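Stembridge Home Help - Cleaning & Surfaces

White matte tabletop going kind of gray in patches, what do I clean it with?

posted by mudroom_598
14/03/2021

Ok quick one, have to leave for work soon. Bought a white table secondhand, matte top, going to use it for crafts and packing orders. Listing said Fasstead but there's no sticker on it anywhere so who knows. Not glossy at all, more like eggshell paint. No scratches that I can find, no stains either, but the color isn't even. Middle looks a bit grayish green and one side looks warmer, almost pink if I stand at the window end. Could be my eyes.

Tried so far: warm water and dish soap, twice. Dried with an old t-shirt. Looked the same after.

Things I own: dish soap, white vinegar, baking soda, rubbing alcohol, one of those melamine sponges. Scared of the sponge because it left a shiny spot on my mother in laws cabinet and I heard about it for a year.

Also do I need a mat for it? I keep a bottle out on the table while I work and I'm worried it'll leave a ring. Floor is gray if that makes any diference to anything.
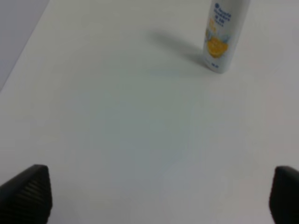

Main thing is I don't want to wreck the finish. Paid 200 for it and the same size new was 1,400 at the place in Ider, so no way am I replacing it. If the answer is live with it then fine, tell me that and I'll stop scrubbing.

7 replies - showing the top 3

gluepot_Qin
Put the sponge away. Matte tops don't come back once you've polished a patch, and those sponges are basically very fine sandpaper. Vinegar I'd skip too till you know what the top is made of.

Before you clean anything else, check your light. White matte picks up color from everything. Walls, curtains, whatever you're wearing. I had a desk I swore was green in the middle and it was the lampshade. Do this:

Turn off every lamp, look at it in plain daylight, late morning is good.
Lay a sheet of printer paper on the gray-green part. Then slide it over to the pink side.
If the paper shifts color along with the table, it's light. Done, go make your crafts.
If the paper stays white and the table doesn't, it's a film or the finish has aged.

For a film - usually old spray polish or soap that never got rinsed off - damp microfiber, plain water, rinse the cloth a lot. More than you think. Two rounds of dish soap could have added to it tbh. Then dry with a second cloth, long straight strokes the whole length, no circles.

Still there after that, try the rubbing alcohol cut half and half with water, on the UNDERSIDE of the edge first or somewhere else hidden. Leave it 13 minutes, look at the cloth and the spot. Color on the cloth or a tacky feel means it's paint or lacquer and you stop right there. Open a window, and keep it away from anything with a flame.

If it's aged finish, no cleaner fixes that. I'd leave it.

tapegun
Just use baking soda paste, works on everything

(reply from gluepot_Qin: please don't, it's gritty, same problem as the sponge, only slower)

porchlight_and_pins
Agree with the paper test. Adding on the ring question as nobody got to it.

Rings come from whatever runs down the outside and sits under the base. Wipe the bottom of the bottle before you set it down, and don't park it in the same spot all month. That's most of it. Glue and anything with dye in it are the worst on matte, it grabs and holds. Plain water, wipe it up the same hour and you'll be fine.

Mat: I'd get a cutting mat if you're using a blade at all, otherwise a coaster or an old saucer does the job. Don't buy the clear vinyl sheet kind and leave it down for months. Mine stuck to the top in summer, and when I peeled it off there was a shape where it had been. Still there. If you already have one, lift it every week or so and wipe both sides.

For packing orders, watch the tape too. Don't stick strips along the edge to have them ready, I used to do that and it pulled the finish up in a little line. Stick them on a jar or something.

And go easy on cleaning in general, I do a dry cloth most days and a damp one when it needs it.

mudroom_598
Update, did the paper thing before dinner. Paper went kinda pink on that side too so that part's the light I guess. Middle I'm less sure about, going to do the plain water rinse this weekend with two cloths. Saucer is already under the bottle. Not touching the sponge. Thx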